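Jondora Community Help > Memberships and Passes > Discount cards

Twilight rounds and the Besora card: does the second round have to be the same day?

Asked in Discount cards. 3 answers. Viewed 3,121 times.

Question

I bought the Besora golf card last month, mainly for the two courses closest to me, Irudport and Bielecka. The card page lists both as "2 rounds at card rate, cart included." I used one at Irudport in the morning, no problem, paid the card rate, got a cart, played 18.

Then I called to book the second one for a twilight slot and the person in the pro shop said the card isn't good after 3 p.m. on weekends. I can't find that anywhere on my card or in the confirmation email. The email only says "subject to course restrictions, call ahead."

What I'd like to know:

Is the twilight thing a Besora rule or an Irudport rule?
If I book twilight and pay the posted twilight rate, does that use up my second round?
Does the second round have to be played by a certain date, or is it good until the card runs out?
Is Bielecka the same? I haven't been there yet and would rather not drive out and get turned away.

I play mostly late in the day because of work, so if the card is only good in the morning it's not worth much to me. I'd also like to know whether the cart is really included at Bielecka. A guy in my group paid extra for his and he had the same card.

Posted by slicewagon

Answer 1 (marked as accepted)

I've had the card for several seasons and play both of those courses, so I'll take your questions in order.

The twilight cutoff is the course's rule. Besora lets every course set its own blackout times, and they're listed on the course's own page inside your account, not on the public page. Log in, go to My Courses, pick Irudport, and open the part labeled Times. You'll see weekdays open all day, weekends and holidays up to 3 p.m. It's easy to miss on a phone because that part stays folded up until you tap it.

If you pay the posted twilight rate, you are not using the card at all. Don't hand it over and don't let them scan it. The shop scans the code when you check in, and the scan is what takes the round off. I had one taken off by mistake once when I bought range balls and the clerk scanned it out of habit. Besora put it back after I sent them the receipt, but it took over a week.

The second round is good until the card expires. It does not have to be the same day, the same week or the same month. Check the expiration printed under your member number, because it runs from the day you activated it and not from the day you paid. If you bought it in May and activated it later, you have a little more time than you think.

Bielecka is different. No weekend cutoff there, but no card play at all before 11 on Saturday because of the men's league. Weekday afternoons are wide open. They also want card tee times booked by phone, and no more than seven days ahead. If you book through their website it charges you the full rate, and they won't refund the difference at the counter.

On the cart: it's included at Bielecka for 18 holes. It is not included if you play nine. That's probably what happened with your friend. If he booked nine and rode, he paid for the cart.

One more thing on twilight. At Irudport the twilight walking rate is already low enough that the card saves you very little late in the day. I save my card rounds for weekday mornings or for when somebody from out of town wants to play, and pay twilight the rest of the time.

Posted by backtee_bogey

Comments on this answer

slicewagon: Found the Times section, thanks. It was folded up like you said. Expiration is later than I thought too.

parthree17: Does the nine-hole rule apply if you book 18 and quit at the turn?

backtee_bogey: No. You paid for 18, you're fine. They don't check.

Answer 2

The card is a rip off. I bought one and half the courses are an hour away. The one near me stopped taking it in the middle of the summer and when I called they said talk to Besora and when I called Besora they said talk to the course. Just get on the email list for the courses you like and wait for the coupons. Irudport sends one out almost every week when it's slow.

Posted by dogleg_left

Comments on this answer

backtee_bogey: If a course drops out before you've used your rounds there, you can ask for a swap to another course. It's in the terms. You have to ask while the card is still active.

dogleg_left: Mine ran out already.

Answer 3

Adding to the first answer because a few things have changed since it was written.

Irudport moved its weekend cutoff to 2 p.m. once the days got shorter. It goes back in spring. The account page was updated but the sheet taped up by the register still said 3 last time I was in, so if you get an argument, show them the page on your phone.

Bielecka now takes card bookings online, but only if you enter the card number in the box marked Partner Code before you choose a time. Choose the time first and the box goes away and you get the full rate. If that happens, cancel right then and start over. Canceling is free up to 24 hours before.

The card number is the long one on the back. The short one on the front is your member number and the site will tell you it's invalid.

For groups: each player needs their own card. You can't use both of your rounds on the same tee time to cover yourself and a friend. I tried that at Irudport and they were polite about it but said no. You can bring guests at the regular rate, and they'll put everyone in the same group as long as you give all the names when you book.

If your round gets rained out, ask for the rain check before you leave the parking lot. At both courses they put the card round back if you've finished fewer than five holes. Between five and the turn you get a nine-hole rain check, which doesn't include a cart. After the turn you get nothing. I don't know how strict they are about it.

Also, the printed card is optional now. The code in the app scans fine at Irudport. At Bielecka the scanner has trouble with a cracked screen, so bring the printed one if your phone is in bad shape.

Posted by mulligan_235

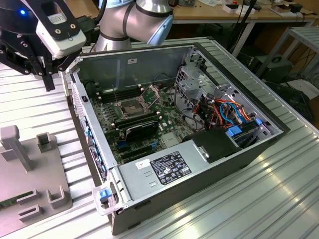

parthree17 wrote back that the Partner Code box didn't show up for him on a tablet at all, and that he ended up calling Bielecka and getting the card rate over the phone with no trouble.

mulligan_235: Calling still works. They just don't pick up much before 8.

slicewagon: Played my second Irudport round on a weekday at 4 and it scanned with no problem, cart included. Going to try Bielecka next. Do they let you walk on with the card if there's an open time, or do you have to book?

mulligan_235: You have to book, but you can do it from the parking lot. I've called from my car and teed off 20 minutes later.

slicewagon: Good enough. Thanks.

Was this page helpful? 17 people marked this question as helpful.

Related questions in Discount cards

Can I give my unused Besora rounds to a family member?
Does Irudport allow fivesomes on card rate?
Card charged twice at check-in, who do I call?
Is the driving range included at Bielecka?
How do I turn off auto renewal before the new season?

Answers on Jondora Community Help are written by members. Course rates and times change during the season. Call the pro shop to confirm before you go.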